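Where Does the Stuff Go? Small storage and clutter in shared student housing
Final report, Housing and Daily Life project
Dredwood building study
7 August 2024

Why this topic

Everybody who has shared a kitchen or a hallway knows the pile. Keys, mail, chargers, a single glove. We wanted to find out where small belongings end up in shared apartments and whether the way the entry is set up changes that. Started in May, finished the write up this week. The original plan was to look at noise complaints but another group had that already.

Question we settled on: does having a fixed spot near the door mean fewer lost items and fewer arguments? Second question, added later: do people keep using the spot after the first couple of weeks?

Background

Not a lot of reading on this that fit our case. Most of what we found is on family homes, with a garage or a mudroom, and our buildings have neither. Two papers on office lockers were more useful than expected. Main idea we took from them is the "drop zone" - the first flat surface a person reaches after coming in. In an office it's the desk. In Dredwood it is the counter by the fridge, and in Mendes House it's the shoe bench, which then can't be used for sitting on.

Method

Survey plus walk-throughs. We sent the survey to residents of three buildings - Dredwood, Mendes House and the Rutent Street apartments. 200 forms went out on paper, under doors. Paper because the email list was out of date and we couldn't get a new one in time. Nine questions, mostly check boxes, one open question at the end.

Then walk-throughs in 12 apartments whose residents said yes on the form. Each visit was done by two of us. One person talked, the other listed every small item left out in the entry and kitchen. Small meant it fits in one hand. We did each apartment twice, three weeks apart. Across all visits the list came to 1,031 items, which took much longer to type up than to collect.

Half of the apartments got a storage kit after the first visit. The kit was a tray, a rail with hooks and a letter holder, bought from Drarno with the course budget. The other half got nothing until the study was over, then they got the kit too.

What we found

Keys are not the problem. We were sure keys would be number one and they weren't even close. People mostly know where their keys are, or they carry them room to room. Paper was the biggest group by far: mail, receipts, takeout menus, parking notices for someone who moved out. After that chargers and cables. After that hair ties, bands, clips, small stuff that has no natural home.

Apartments with the kit had less on the counter at the second visit. Not a huge drop, but you could see it walking in. The tray was the part that got used most and also the part that went wrong first. A tray fills up. Once its full it is just a smaller counter. In two apartments the tray had another tray on top of it.

The letter holder did almost nothing. Old mail went in and stayed in.

Arguments: the survey asked how often roommates disagree about stuff left out. Most said "sometimes." The open question was more interesting. Several people wrote that they don't mind the mess, they mind not knowing whose it is. One wrote "I can't throw it away and I can't put it away." That is probably the best sentence in this report and it isn't ours.

So ownership matters more than we planned for. Should have been a survey question. Apartments where each person had a marked spot reported less annoyance, even where the total amount of stuff was the same. We only have this from the talks during the walk-throughs so we can't put a number on it.

Problems with the study

Visits were announced. People cleaned up beforehand, a few told us so. Three weeks is short. The kit was free and new, and people may use a thing more because somebody is coming back to check on it. Rutent Street is also mostly older students and they have more closet space, which we didn't adjust for.

Also we changed the definition of "kitchen" after the first two visits, to leave out the inside of open shelves. We went back and fixed the earlier lists but some erors may be left.

If we did it again

Skip the letter holder. Put a recycling box by the door, because most of the paper was trash anyway. Run it for a full semester. Ask about ownership from the start. Maybe visit at different times of day - evening is very different from morning, backpacks come home and everything gets emptied out.

Hooks versus trays

Hanging storage held up better than flat storage in our apartments, and this is the part we would most like to see someone test properly. A hook takes one or two things and then it's full in a way everyone can see. Nothing gets buried. It also makes it easy to split up, one hook per person, extra for guests. The downside is that hooks only suit items with a loop or a hole, so mail and receipts are out. But bands are a good match, and they were all over the counters. On a strip with seven hooks in a row, like the one in the photo, a black elastic band gets a hook to itself and is easy to spot against the white. The end hook there is empty, and we'd suggest leaving one free like that in any shared entry so a new item has somewhere to go. Cost is low and a strip takes up no counter space at all. Whether people would stick with it past one semester we can't say from our data.

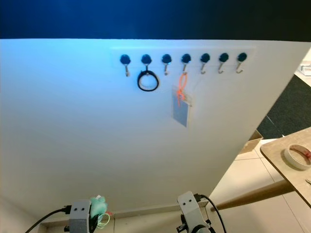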